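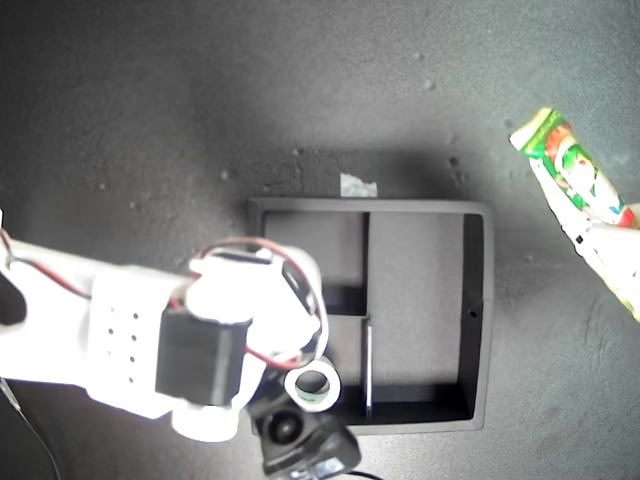 Small Storage: The Divided Tray

This gallery accompanies the Zoser collection of trays, boxes and racks for everyday work surfaces. It covers a single item, a square black tray with three compartments, as set out on a dark gray table. The selection was made by Bríd Horgan and entered in the register under number 2569.

The tray is intended for small supplies that are in regular use, tape among them. Two compartments are of similar size, and the third takes up the right-hand side.
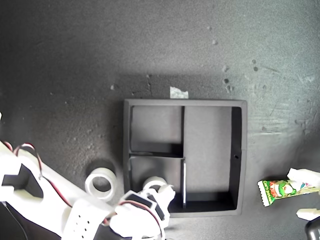

Divided tray, with white tape rolls beside it.

The raised walls keep items within their own section – a useful feature where a table is shared. Visitors comparing this tray with the Ludberg boxes, shown in the July gallery, will note that the Ludberg pieces have no internal walls.
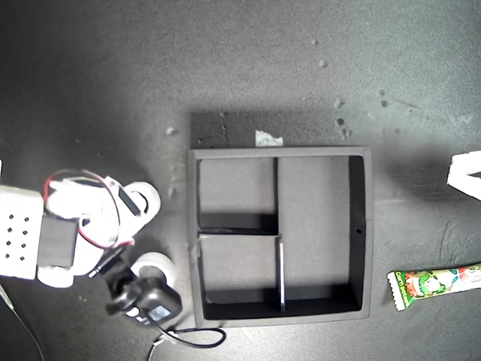
The three compartments, empty.

Dividers are recorded as part of the tray and are not listed separately. Inquiries about entries in the register should be addressed to Eamon Ó Flaithearta and should quote the register number.

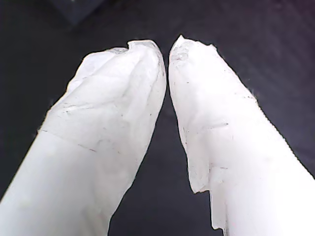 May the pictures in this gallery be reproduced?
Reproduction for teaching and private study is permitted, provided that the Zoser collection is credited. Other uses require written permission.

Page last revised 18 September 2024.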